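Granel Sideline 4 coaching tablet software: review

Granel has sold play-charting software to high school and small-college football staffs for several seasons. Version 4 is the first to drop the separate desktop program. Everything now runs on the tablet, including the tagging, the tendency reports and the export to video.

I used it through one full season of junior varsity and varsity games, charting 1,703 plays. The program I chart for previously used Skanon, so most of the comparisons below are with that.

Setup

Installation took 16 minutes on a two-year-old tablet. Rosters import from a spreadsheet, provided the jersey number is in the first column. If it isn't, the import finishes without an error and assigns every player number 0. The manual does mention this, in a footnote.

Formations have to be built by hand. Granel supplies 27 of them, mostly spread looks, and the only wing-T set has the wingback on the wrong side of the tight end. It can be edited, but the edit doesn't carry over to the mirrored version. You fix both.

Charting

The entry screen is the best part of the product. Down, distance and hash mark fill in from the previous play, and the result field accepts either a tap or a typed number. A trained charter can log a play before the offense breaks the next huddle. Skanon needed two screens for the same job.

Penalties are weaker. Offsetting fouls have no category of their own, so they go in as "no play" with a note. Notes are not searchable. A declined penalty is handled correctly, but an accepted one on a return spots the ball from the end of the kick regardless of where the foul took place. I corrected these by hand all season.

Reports

Tendency reports come out in a few seconds and print on one page. The default breakdown is by down and distance, then by formation, then by field zone. Filters can be stacked and saved. Run direction charts are clear in black and white, a plus for any staff with an old printer.

Halftime use is realistic. On a normal Saturday I had the first-half report ready before the team was seated in the locker room.

Battery and hardware

Screen brightness matters more than processor load. At full brightness in afternoon sun, the battery lasted one game and the first quarter of another. The Trurnine sideline case adds weight but has a decent hand strap — I would buy it again. The Jurčo case is cheaper and blocks the charging port.

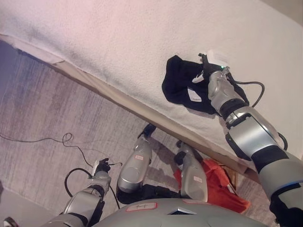
Black cloth on a white cover, gray carpet alongside.

Support

I wrote to support twice. The question about the roster import was answered the next morning. The one about penalty spots was marked as a feature request and has stayed there.

Verdict

Sideline 4 is faster than Skanon for live charting and clearly worse for penalties. Staffs that chart from film during the week will gain little from switching. Staffs that want numbers at halftime should take the trial, load their own formations first, and check the roster import before the opening kickoff. The subscription renews in January, whether or not the season data has been exported.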